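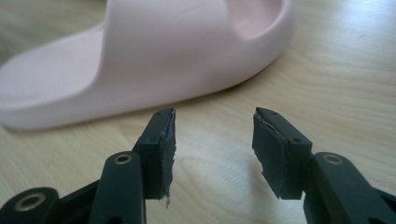
Iced Coffee at Home, All Summer Long

Every August I get the same question from readers, usually with a sigh attached: how do I make iced coffee in my own kitchen that tastes like something I'd pay for? I've been making a pitcher of it most weeks for years now, and I've ruined plenty along the way, so pull up a chair and I'll tell you what I do.

Start with the grind. Coarse, like raw sugar or a little bigger. If you buy your beans already ground for a drip machine you can still make cold brew, but it will be cloudy and you'll be straining it until dinnertime. I use a medium roast from Cuervo, and my sister swears by the dark one from Cisetti, and we've agreed to stop arguing over it at family meals. Buy whatever you like to drink hot. A bean you don't enjoy in your morning mug won't win you over with ice in it.

For the pitcher, I use one cup of ground coffee to four cups of cold water. Stir it well (dry clumps love to float on top and sulk), cover it, and leave it in the refrigerator overnight. Twelve hours is good, sixteen is fine, and I once forgot a batch for two days and it tasted like a pencil. Strain it through a fine sieve first and then through a paper filter. Don't squeeze the filter at the end, however tempting it looks sitting there full of coffee.

What you have now is strong, so cut it with the same amount of water or milk when you pour. It keeps about a week with a tight lid. I write the day on a piece of masking tape, because I will absolutely swear it was made yesterday.

Ice is where most people go wrong. Old ice picks up every smell in the freezer, and there's nothing sadder than a tall glass of coffee with a whiff of onion. Empty your trays every couple of weeks and wash them with warm water and baking soda. Better still, freeze some leftover coffee in a tray and use those cubes, so the last third of the glass tastes as good as the first. My neighbor Deisy Castaño freezes sweetened condensed milk thinned with a little water and drops in two of those – I was doubtful, and then I went home and made a tray.

Sugar won't dissolve in anything cold, no matter how long you stand there clinking the spoon. Make a syrup. Equal parts sugar and water, warmed in a small pan until it goes clear, then cooled and kept in a jar in the fridge. A strip of orange peel or a cinnamon stick in the pan is lovely. Take it out before you put the jar away or it will get bitter on you.

Iced tea works a little differently. I put eight tea bags in two quarts of cold water and leave them in the refrigerator for six hours or so. Black tea made this way rarely goes cloudy, which hot tea will do if you chill it in a hurry. If yours has already clouded, stir in a splash of boiling water and it usually clears right up. Add lemon to the glass and leave it out of the pitcher.

A word about big glasses and travel cups. I have a Kaner tumbler with a straw lid that goes everywhere with me, and the little rubber ring in the lid has to come out for washing. Do it with the handle of a teaspoon. If you haven't had yours out lately, go and look, and then forgive me. Soak the ring in equal parts white vinegar and hot water for twenty minutes, rinse, and let it dry overnight before you push it back in. Straws want a proper brush. I've had the same Nureleck one for ages and it still holds its bristles.

For coffee stains inside a steel cup, put in a spoonful of baking soda, fill it with hot water, and walk away for an hour. Keep the lid off while it sits.

Next time I'll get to lemonade, and what to do with all that leftover mint.

Posted August 6, 2023
Filed under: Kitchen, Cold Drinks, Cleaning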